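Re: extension leads for the hall
Efthymia Karras, 18th January
1 min read

> Does anyone have a spare extension lead for the Besthorpe craft tables? Ours gave up in October.

Yes, me! I've got a white one with rounded corners that's been in a drawer for ages, and you're welcome to it (I've got far too many). 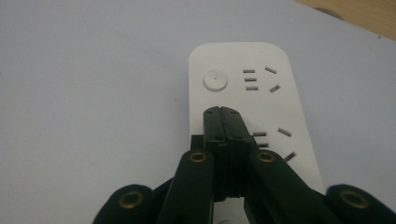 The white one, with a round push button near the end

It takes two-pin and angled three-pin plugs, so you'd want adaptors for the glue guns – I've 2 going spare. I can drop the lot round before we set up, just shout!

Efthymia

12 replies | 2 shares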